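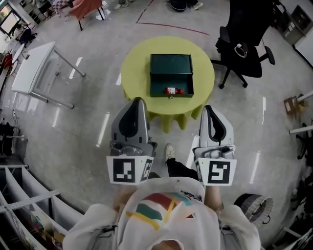

Does a Longer Wash Get Cotton Cleaner?
Term project, Household Science

Introduction

The label on our detergent says to use the long cycle for food stains. So does the booklet that came with the washer. I wanted to know if that advice holds up, as the long cycle takes more than twice the time of the short one and I have never noticed a difference at home. My parents swear by it. That is not evidence.

The detergent I used is Hanon powder, the plain kind without bleach. The fabric was a white cotton tablecloth from a thrift store in Branberg, cut into squares. It had been washed many times before I got it, and I come back to that below.

What I did

I cut 40 squares and stained them all on the same afternoon: half with tomato sauce, half with black coffee. Each one got a level teaspoon in the middle and was left to dry overnight on a rack. Then I split them into two groups with equal numbers of each stain. One group went through the short cycle and the other through the long cycle, both on warm, both with the same scoop of powder. I added old towels to fill up the drum, because a few small squares alone would not rub against anything.

To judge the results I made a gray scale on paper, where 100 meant no stain left and 0 meant no change. Two classmates scored every square by a window at noon without knowing which cycle it came from. I did not score any myself. I had already decided the long cycle was a waste of time and I did not trust my own eyes.

Results

Coffee came out almost completely in both cycles. I could not find a difference worth writing down.

Tomato was less clear. The short cycle squares averaged 65 and the long cycle squares came out a little higher, but the two judges disagreed with each other by more than the gap between the groups. One of them gave high scores to everything. If I had used only her numbers, the long cycle would look useless, and if I had used only the other set, it would look like a small win. I don't think either is right.

Problems

The old tablecloth is the biggest one. Cotton that has been through the wash over 200 times (my guess, from how thin it was) may let go of stains more easily than new cotton, or hold them more. I looked for an answer and found a page from a laundry chain in Druvport that said one thing and a forum that said the opposite. Neither gave any test results.

I also ran each cycle only once. A washer can behave differently from load to load, and I have no way of knowing if mine did. The towels were a mix of sizes too — I should have weighed them.

Last, drying overnight is kind to the detergent. Plenty of real stains sit in a hamper for a week.

What I would change

New cotton from one bolt, three runs of each cycle, and a light meter in place of judges. I would drop coffee and try grease. Until someone does that, I would not tell anyone to pay for the extra hot water on the strength of a label, and I would not tell them the short cycle is just as good for tomato either.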